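Exhibition Stands: Frequently Asked Questions

Last updated July 13, 2018

These are the questions we get most often from companies booking a stand with Brorkis for the first time. If yours isn't covered, ring the Ukbridge office or use the contact form and the project desk will get back to you.

Do you design the stand as well as build it?

Yes. Most clients come to us for both. If you already have drawings from your own designer we can build from those, but we will need them as dimensioned PDFs or CAD files, with heights marked. We check them against the organiser's rules before we price, and we will tell you if something has to change.

How early should we get in touch?

For a space-only stand, 20 weeks before the show opens is comfortable. We have built in less, but the choice of materials gets narrower and printing costs more. For a shell scheme fit-out, seven or eight weeks is normally enough.

What do you need from us to start?

The name of the show, your stand number if you have it, the floor plan from the organiser and a budget. A list of what you want to display helps a great deal, with sizes and weights. If you have stood at the same show before, send photographs of the old stand and a note of what you would change.

We would rather have a rough budget than none. A 30 square metre stand can be done in very different ways and we don't want to spend a fortnight drawing something you can't buy.

What is the difference between space only and shell scheme?

Space only is a marked area of hall floor. You get nothing on it, and everything from the walls to the electrics has to be ordered or brought in. Shell scheme comes with walls, a fascia with your company name and usually a carpet. Check your contract, as what is included varies from one organiser to the next.

Can you work inside a shell scheme?

Yes. We can line the walls with printed panels or stretched fabric, lay a raised floor and supply counters and lighting. You can't normally screw or nail into the shell panels, so the lining has to be free-standing or fixed with clips. Panel sizes are taken from the organiser's manual and confirmed with them before anything is printed.

Can we hire a stand instead of buying one?

We hire out the Bitis frame system, which is an aluminium frame with fabric faces. You pay for the frame by the show and buy the printed fabrics outright, so they are yours to use again. Bitis comes in widths from two to seven metres. Wider stands are possible by joining runs together, although you will see an upright at each join.

Counters, stools, literature racks and screens can be hired as well. Hire stock is held at Ukbridge and you are welcome to come and look at it by appointment.

What floors can you lay?

Carpet direct to the hall floor is the cheapest. After that there is vinyl, timber boards and carpet or vinyl on a raised platform. A platform lets us hide the cables, and you will need one if you want power in the middle of an island stand. It adds a step at the edge, so we fit a ramp on at least one side.
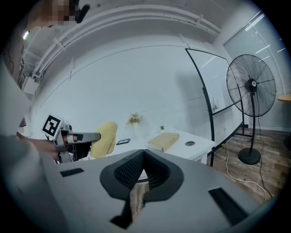 Platform height is 100 mm on most of our stands. The ramp takes up more room than people expect, and it has to sit inside your own area and not in the aisle. On small stands we often suggest leaving the platform out and running the cables down the back wall.

Who orders the electrics?

The mains supply has to be ordered through the venue's contractor. We will fill in the form for you, but the invoice comes to you direct. Lights and sockets on the stand itself are ours and are included in our quotation. Please tell us about anything with a heavy load, such as a coffee machine or a fridge, before the form goes in. Remember to ask for a 24-hour supply if something has to stay on overnight.

Do you send the plans to the organiser?

Yes, for every stand we build. That covers drawings, risk assessment, method statement and insurance certificate. Complex structures also need structural calculations, which are charged separately and shown as their own line on the quotation. Anything with an upper deck counts as complex, and many organisers apply the same rule to tall walls.

What format should the artwork be in?

PDF, CMYK, at a quarter of full size, with 20 mm bleed once scaled up. Photographs should be at least 300 dpi at the size supplied. We send out a template for each panel once the design is signed off. Please don't start on final artwork before you have the templates, as panel sizes can still move by a few millimetres.

Fabric prints come out slightly softer in colour than rigid panels. If you have a brand colour that has to match across both, ask for a printed sample.

Can we see the stand before the show?

Larger stands are put up in the workshop before they are packed, and you can come and see yours then. Smaller ones are not usually built in full, but we can send photographs of the main parts.

Who builds it on the day?

Our own fitters. For shows in Finland and the Baltic states we work with Turunen, who store our heavier pieces over there and supply part of the crew. You will have one contact number throughout, whichever country the show is in.

Does anyone stay for the open days?

Not as standard. The crew leaves when you have signed the handover sheet, normally the evening before opening. A standby fitter can be booked by the day, and for stands with a lot of screens or moving displays it may be worth having.

What happens to the stand afterwards?

We take it down when the hall is released. Hired items come back to us. Anything you own can be stored at Ukbridge, charged by the pallet per month, or delivered to you. Storage is invoiced quarterly. Items we are not asked to keep are broken down and recycled where possible.

Can a stand be used again at a different size?

Often, if we know at the start. Tell us which shows you have in mind and we will draw the walls in sections that can be rearranged. Flooring is the part least likely to be used twice.

When do we pay?

Half on order, the rest 30 days before build-up. Changes made after that are invoiced following the show. The smallest job we take is £517 plus VAT, which covers a single Bitis wall with one printed fabric, collected by you.

What if the show is cancelled or we pull out?

You pay for work done and materials ordered up to the date you tell us in writing. Storage of finished parts is free for seven weeks while you decide what to do with them.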